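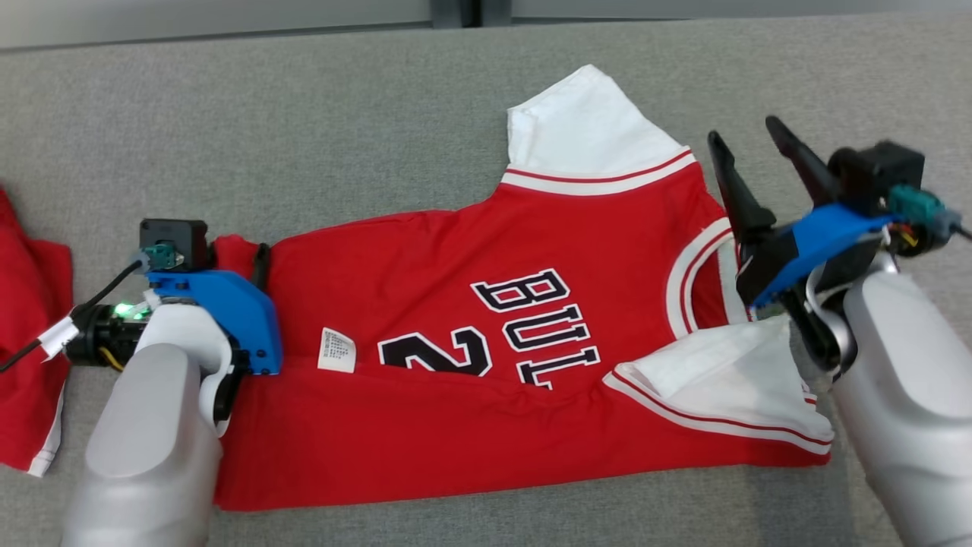

Garment Care Labels Should State a Service Life

9 December 2024

A care label tells the owner how to wash a garment. It gives no indication of how many washes the garment was built to survive. For printed polyester sportswear, I consider that omission a defect in the labeling system, and one that would be cheap to correct.

Heat-applied lettering fails in a predictable order. The adhesive softens under repeated dryer heat, the edges lift, and cracks then form along the lines where the fabric is habitually folded. Sewn lettering fails at the thread. Dye migration, in which red base cloth bleeds into white trim, is a separate fault and depends mostly on water temperature and time spent sitting damp.

In July I washed two team shirts on the same program, 40 cycles each, at the warm setting their labels allowed. The Nelora shirt showed lifted edges after 8 cycles. The Tessier shirt held until the end of the run. Their labels carried identical symbols, and the Tessier cost over 10 dollars more. A buyer comparing them in a store had only the price to go on, and price is a poor proxy for adhesive quality.

The usual objection is that home laundering varies too much for a rating to mean anything. Tires and light bulbs are also used under variable conditions, and both are sold with ratings based on a fixed test. A wash count measured at a stated temperature, with line drying, would be adequate for comparison.

Manufacturers who already run such tests should print the result beside the wash symbol.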